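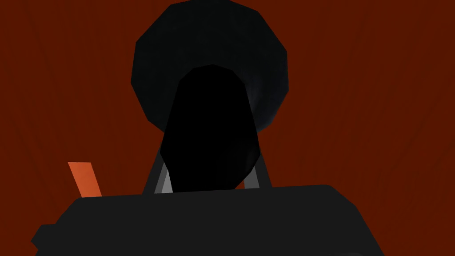

Simulação da célula, vista do punho. Cusis, visita de janeiro.

Cheguei atrasado, a apresentação já ia a meio. Fica o que apanhei.

A célula da Cusis: um braço só, garra de dedos. Antes de mexer no braço a sério passam tudo pelo simulador. No ecrã o corpo da garra aparece enorme, cinzento escuro, tapa quase toda a parte de baixo. Duas hastes claras por cima, em V invertido, fundo vermelho ferrugem. Geometria simples, facetada, de propósito: corre mais depressa.

Manutenção. De 1000 em 1000 ciclos a célula pára sozinha. Aos 900 já dá aviso no painel, e o turno tem esses 100 para acabar o lote. Na paragem: limpar dedos, ver folgas, reapertar o punho, voltar à posição zero. Perguntei se alguém salta o passo. Riram-se. O contador mostrava 999 quando passámos, ficámos á espera e parou mesmo.

Peças de reserva: 3 jogos de dedos na gaveta, vêm da Bidolton. O cabo do punho é o que mais avaria, dobra sempre no mesmo sitio. Agora trocam-no inteiro, já não soldam.

Depois de cada troca, calibração nova e o modelo do simulador corrigido à mão. Demora. A Tymoshchuk tem um programa para isso, ainda em testes.

Não vi o armário elétrico, estava fechado. Café fraco. À tarde, Cernico.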